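The Arm That Went to School

By Pauline Garside
2 Sep 2018

The grant letter promised that students would be "workforce ready" by spring. What the robotics club at Troncoso has, going into its second year, is a secondhand arm, a laptop with a cracked hinge and a long argument about what any of it is for.

I came in doubtful. School robotics has a way of turning into a photo for the district newsletter, and at $3,000 the arm cost more than the music room got for the year. Leandro Herrera, who teaches the club, didn't try very hard to talk me out of it.

"They can pick a thing up and put it in a basket," he said. "Ask me in November if they can do more."

Eight students signed up and five still come. They spend most of their time on the dull parts. Josefina Gaete, a junior, went through a whole afternoon's worth of wrist angles while I sat there, writing each one in a spiral notebook and crossing most of them out. She wants to study nursing. I asked if the club would help with that and she shrugged and said probably not, but she liked it better than the bus.

The claims made for programs like this are large. Kurden, the training company that sold the school its lesson plans, says on its website that students master automation "100 percent hands on." The lesson plans are mostly worksheets. Fidel Urrutia, a senior, threw his out by the second week and started over from a forum post, and his version is the one the club uses now.

That part did impress me, and I doubt the company can take credit for it. Whether it justifies the price is another matter. Herrera has no test scores to show, and the district hasn't asked for any. The school board renewed the money over the summer without sending anyone to watch a session.

I stayed for one. It was slow, and two of the students quarreled over the keyboard. Gaete moved the wrist again and wrote down another number. 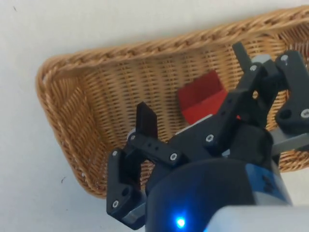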